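Lining up two clocks before training on the pen task

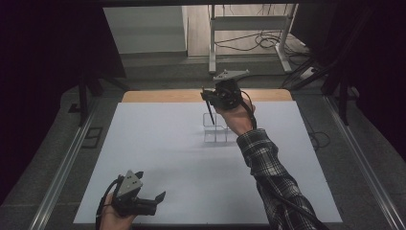

Pen in the right gripper, over the clear organiser. Left gripper open and waiting.

I spent most of last week on timestamps, so this post is about timestamps. If you came for policy results there are none until the end, and they are modest.

The task is simple to state. Pick up a pen, put it upright in one of the cells of a clear acrylic box, let go. We do it with two hand-held grippers, record everything, and train a policy that later has to run on a pair of arms. The recording side is handled by Dadex, our in-house logger. Training reads from Fonus, which is a thin dataset layer over a pile of compressed files and one index. Neither is public and neither is especially clever.

The first policy trained on this data approached the box well and then opened the jaws too early. It did this on nearly every rollout, always by a similar margin. A policy that is simply bad tends to be bad in several directions. A consistent error in one direction usually means the labels are shifted, so I stopped tuning and went to look at the data.

Each episode has three streams: head camera frames, gripper pose, and jaw width. Pose and jaw width come from different processes. The jaw encoder is stamped on the microcontroller and converted to host time by an offset estimated once at start-up. Pose is stamped on arrival at the host. I had assumed both were good to within a frame or so. They were at the start of a session, and they were not by the end of one.

The check I used needs no extra hardware. Hold the gripper in the air, open and close the jaws sharply several times, and look at two signals: the encoder trace, and the small kick that the motion puts into the pose. Cross-correlate the two over a short window and take the peak. I ran this at the start and end of a session. At the start the lag was 6 ms, which I can live with. At the end it was 190 ms.

So the offset was fine and the drift was the problem. The microcontroller clock runs slightly fast and nothing was correcting for it. Estimating the offset once is only enough if your session is short, and ours had grown longer as people got better at the task.

The fix has two parts. For new recordings, Dadex now sends a ping to the microcontroller at regular intervals, keeps the replies with the shortest round trip, and fits a line through them. The slope gives the drift and the intercept gives the offset. I tried a Kalman filter first, because I had one lying about, and it made no difference that I could measure. The line fit is easier to explain and easier to plot when something looks wrong.

For old recordings there are no pings. There I fitted the lag from the data itself, using the same cross-correlation on every grasp and release in the session, then a robust line through the peaks. Individual estimates are noisy. A gentle release into the box gives almost no kick in the pose, and I drop any event whose peak is too flat. Over a whole session enough good ones remain.

Of the 2000 episodes we had recorded, 1516 came through the repair with a residual I was willing to accept. The rest are still on disk, flagged in the Fonus index and left out of training by default. Most of the rejects are from short sessions with too few clean events to fit anything. I could probably recover some by borrowing the slope from a neighbouring session on the same board, but the slope also moves with temperature and I did not want to guess.

One trap for anyone doing the same. Our resampler used nearest-neighbour lookup for jaw width and linear interpolation for pose. Once the clocks were right, that still left up to half a sample of disagreement between the two, and it was worse whenever the encoder dropped a packet. Jaw width is now interpolated as well, with gaps over a threshold marked invalid instead of filled. This should have been the case from the start. The commit that introduced the nearest-neighbour lookup is mine, from March, with the message "temporary".

The left gripper has its own microcontroller and its own drift, with a different slope, so everything above is done per hand. The first version of the repair script applied the right-hand fit to both. The plots looked plausible until I overlaid the two encoders.

After retraining on the repaired set, with the same network and the same settings, the early release has mostly gone. What remains is ordinary trouble: the pen arrives at a slant and catches on a cell wall, and the policy presses down when it ought to back off and try again. The thin transparent walls do not help the vision side either. I have not looked into that properly yet.

Still to do: run the shake check automatically at the end of each session and refuse the upload if the lag is over a limit. Thibodeau, the scheduler that moves sessions from the recording machine to storage, already has a hook for this sort of thing. The viewer, Movville, needs a per-episode lag readout, as at present the number only exists in a log file that I am the only one to open.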